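Chapter 9
Pooled Prizes and Contribution Rates

December 28, 2018

A fixed-prize game pays from the operator's own funds, and its cost can be computed from the pay table alone. A pooled game is different. Part of each wager is set aside in a separate account, and the account is paid out when a defined event occurs. The size of the prize at any moment depends on how much has been wagered after the last payout, so the return to the player changes from one game to the next even when the rules do not.

Three quantities are needed throughout this chapter. The seed is the amount the operator places in the pool at the start of a cycle. The contribution rate is the share of each wager added to the pool. The hit probability is the chance that a single wager ends the cycle.
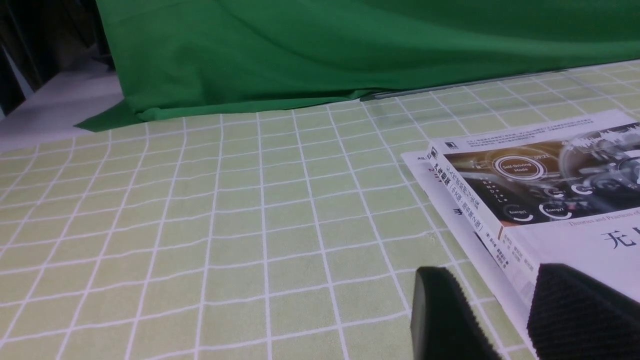

Mahtab Asadi
Lecturer in Applied Probability

Consider the Nalitz game, in which each wager is $1, the contribution rate is 2 percent, and the seed is $122. After n wagers the pool holds 122 + 0.02n dollars. If the hit probability is p, the expected length of a cycle is 1/p wagers, and the expected prize is the seed plus 0.02/p. The last wager of the cycle is counted in the pool before payment. Some operators exclude it, and the rules of the game must be read on this point.

The long-run cost of the prize, per dollar wagered, is therefore 0.02 + 122p. The second term is the cost of the seed. It is often left out of published return figures, which makes them too low for the player and understates the operator's expense.

Section 9.1 derives the distribution of cycle length. Section 9.2 treats the Filtberg rule, under which part of each contribution is held back to fund the next seed. Linked pools, where several games feed one account at different rates, are taken up in Section 9.3. Readers who have not worked with the geometric distribution should review the exercises on page 26 before going on.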